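September, evening. Spent the day on the north aisle windows with Negin Azimi. The lead cames on the third light are sound below the saddle bar but fatigued above it, and two of the quarries have slipped by up to 35 mm. Recorded paint loss on the border pieces and moved the tower down one bay.

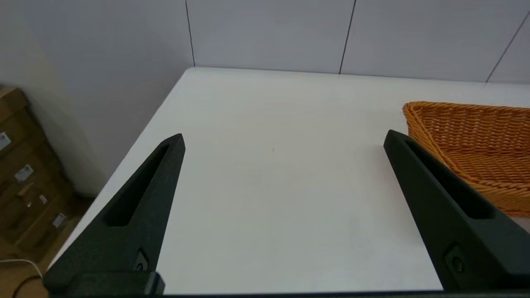 Vol. 31, p. 400

Checked the Heitmann workshop ledger again after supper. Order 1156 lists "cathedral tint, pale green" for this aisle, yet the glass in the tracery is a streaky antique - probably a later repair. Kerstin Harms thinks the change was made when the stonework was recut. I will compare the edges under raking light tomorrow, then write to Knut Rathjen about the missing cartoon.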